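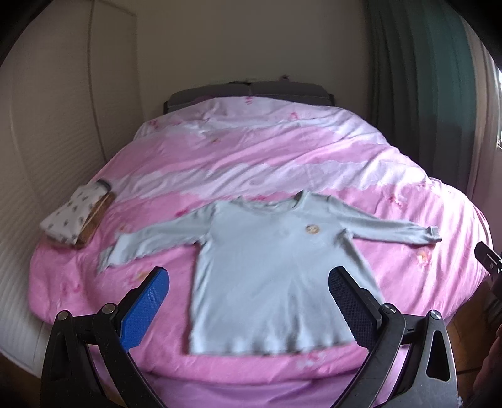
Olaniyan

Folding long sleeves on a bed: width keeps drifting

I fold on the bed, on top of the bedspread, and cannot get long-sleeved shirts to come out the same width. The one I am using for practice is a pale gray-blue pullover with a round neck and a small patch on the chest. I lay it front side up, neckline toward the head of the bed, sleeves out, then fold the sides in. By the third shirt the stack leans. The dresser drawer is narrow and takes two columns with no slack. Is the soft surface the problem, or the order of the folds?

Proltville

Both, but mostly the surface. A wrinkle in the bedspread carries through to the shirt, and the hem creeps when you pull the sleeve across. Pull the cover tight first.

Then turn the shirt face down. Smooth from the collar to the hem with a flat hand. Fold one side in to the middle of the shoulder, sleeve included, and turn the sleeve back down so it lies parallel to the side fold. Repeat on the other side. Check the width at the shoulder and at the hem before going further -- if the hem is wider, fix it now. Bring the hem up to the collar in two folds. The patch ends up on the outside.

Ribbed cuffs are thicker than the sleeve. Stop them short of the hem or you get a lump at the fold line.

Skisudness

just roll them

Grurham

Rolling works in a deep drawer. In a shallow one the rolls catch on the frame.

I would add a template to the method above. Cut a piece of stiff cardboard to half the inside width of the drawer, minus a finger's width. Lay it on the back of the shirt just under the collar, fold the sides over it, slide it out, then fold up from the hem. It also gives you a firm edge to work against on a mattress. Mine was a cereal box, replaced in September with the back of a writing pad -- stiffer, and it slides out more easily.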